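The Stavus people had told Fionnuala Lenihan that the robot would have the kitchen tidy by lunch. They hadn't said which lunch.

She was there on behalf of the Grilimbridge Housing Trust, which was thinking of buying 100 of them, and she had brought a clipboard so as to look like someone who could say no.

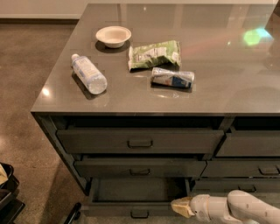
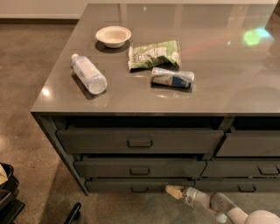
The test counter at Grilimbridge: bowl, bottle, snack bag, can.

"It's starting with the drawers," said Catríona Mac Suibhne, who had built most of the arm and looked as though she'd slept under it.

"There's trash on the counter," said Fionnuala.

"Yes."

"Does it know there's trash on the counter?"

Catríona checked her laptop. "It's 55 percent sure about the can."

Fionnuala wrote down 55. The robot considered the bottom drawer the way her uncle used to consider a crossword, with dignity and no pencil. The arm crept forward an inch. It stopped. Somewhere inside it a fan came on.

"Is it stuck?"

"It's planning."

"My son plans," said Fionnuala. "He's been planning his bedroom since February."

Catríona explained that drawers were harder than they looked. You had to know where the front was, and how hard to push, and when to quit pushing. The last version, the Lynch, had never learned the quitting part, and they'd had to order a new cabinet from Condesari. This one had practiced on 121 drawers and had been gentle with nearly all of them.

"And the bowl?"

"The bowl is next quarter."

They watched for a while longer. Fionnuala found that she was leaning, very slightly, in the direction of the drawer, as people do at bowling alleys. Her foot had come off the floor. One nudge from a sensible shoe would have done it.

"Please don't," said Catríona, without looking up. "Everybody does that, and then it thinks it did it."

Fionnuala put her foot down and turned to a clean page.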